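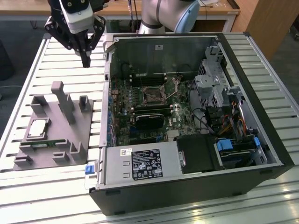 Computer tower on its side with the side panel off.

How to plan a regional train trip with a bike

I've taken my bike on the Dradthorpe line more times than I can remember, and I still manage to muck it up now and then. So here's how I go about it these days, mostly for my friend Ghazal Salehi, who keeps asking!

First, look up which train is running. The older diesels have a proper luggage van and will take 9 bikes. The newer hybrid sets only have three hooks near the rear doors, and they go fast in April when the weather's nice. The timetable marks the hybrids with a small leaf beside the departure time (easy to miss on a phone).

Next, book the bike at the same time as your seat. You can add it later by ringing the station at Parncombe, but they'll cancel your ticket and make a new one, and you might lose your window.
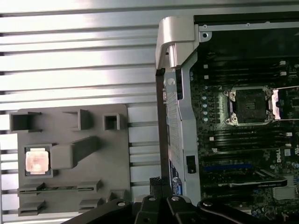 Processor chip in its pocket on a grey plate.

Then sort out your bags. Panniers come off before you board and go on the rack. I tie mine together with an old strap so I can carry the lot in one hand and wheel the bike with the other.

On the day, get there 20 minutes early and ask the guard which end the hooks are at. The train sometimes gets turned at Betum, so don't trust where they were last time. Front wheel goes up, handlebars turned in, and put your lock through the frame if you're dozing off like I do.

Changing at Ghaffari? The lift is at the far end of platform 3, past the kiosk. Leave yourself a good ten minutes, more if your bike's loaded up.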